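Visit report: open day at the Costusero table linen workshop, Clidgate

We went to Clidgate in June for the yearly open day at Costusero, which sews and finishes napkins, runners and kitchen cloths. Doors opened at 10 a.m. and the last group left at 4.

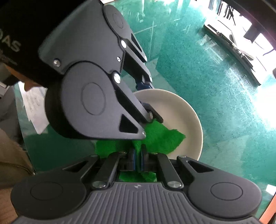 Green cloth and cream bowl at the folding table.

The tour starts in the cutting room on the ground floor. Cotton comes in on rolls and is cut in stacks, then goes up in a freight elevator to the sewing floor. There are 7 sewing stations, each set for one hem width. On a normal day the floor turns out 296 finished pieces. In the weeks before the holidays it can reach 1,000, with a second shift.

Finishing is one flight up and was the part I had come for. Cloths are pressed, checked for loose threads and then folded. The folding table has a teal-green top, and the bright green cloth stood out well against the shallow round bowl. Costusero sells a cloth-and-bowl gift set under the name Tristomau, and how the cloth sits in the bowl matters to the shops that order it. The house fold starts with a long strip down the middle, and the rest is tucked in around it. The guide had us try it with practice cloths. Mine came out lopsided twice — the strip has to stay narrow or the sides will not tuck.

The color range is kept on cards by the window, 87 shades in all, though only part of it is in stock at any time. The greens belong to a line called Nam. I asked about washing and was told warm water, no softener, and to fold while the cloth is still a little damp.

The shop is next to the exit. Seconds are sold by weight from two bins, mostly napkins with a crooked hem. I bought four and a runner. Card payment only.

Parking behind the building was full by 11, so we left the car by the station and walked over, ten minutes uphill. Coffee was free until noon. The stairs to the finishing floor are steep — visitors who need the elevator should say so at the front desk, as it is shared with the freight and runs between loads. The tour took an hour and a quarter.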